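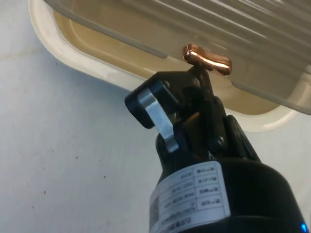 Working with Copper: Notes for Session 2
Akotholm Evening Classes, Introduction to Metals
14 February 2024

Welcome back, everyone, and thank you for bearing with the change of room last week. These notes cover what we talked through before the tea break, plus a bit I ran out of time for (I do go on, I know!).

Why copper comes first

Copper was one of the first metals people learned to work, and I always like to start with it, partly for the history and partly for the lovely colour. It can turn up in the ground as lumps of fairly pure metal, so early makers could pick it up and hammer it without having to smelt anything. It is element number 29 in the periodic table, and its symbol, Cu, comes from the Latin cuprum, a name tied to the island of Cyprus.

Hard and soft

If you bend a piece of copper back and forth it gets stiffer and stiffer, and in the end it cracks. We call this work hardening. Inside the metal are tiny grains, and bending or hammering makes their layers slip and tangle until they can hardly move at all. To soften it again you heat it to a dull red and let it cool, and that is annealing. You can quench copper in water straight away if you're impatient like me. Please don't try that with tool steel, which goes hard and brittle!

Mixing it

Add tin and you have bronze; add zinc and you have brass. Bronze is harder than plain copper and pours nicely into a mould, and it was used for blades and bells and all manner of fittings. The Usex sample box has 11 small offcuts of various alloys, and you're very welcome to handle them, but do put them back in the right slots.

Looking after it

Bare copper goes brown indoors, and outdoors it may slowly turn green over a good many years. For the brown, a little lemon juice and salt on a soft cloth works well. Rinse it properly and dry it.

For next time

Please read chapter 2 of the course booklet, up to page 26, and bring an apron. We shall be annealing in the Osei workshop, so tie back long hair and wear closed shoes. The reading list for March is on the noticeboard by the door.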